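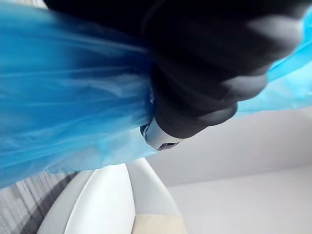
I finally switched to the blue trash bags, the thin see-through kind, and I have opinions! My friend Mayuree swears by them (she buys the giant box of 400 and splits it with her sister), so I took a roll off her hands in October and started using them for everything, not only garbage.

My trick for getting one open is to rub the top edge between two fingers until the layers slide apart, then shake it out hard, once, away from your face. Don't blow into it. I did that for years.
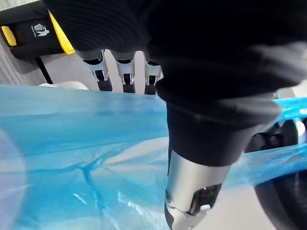 Once it's open I fold the rim down a little so it doesn't flop shut on me while I'm filling it. With thin bags I stop at about two-thirds full, squeeze the air out and tie it, and if there's anything pointy going in I double up. I still went through 17 of them on the hall closet, and there's a whole shelf of old sweaters left for Friday.

Last updated: October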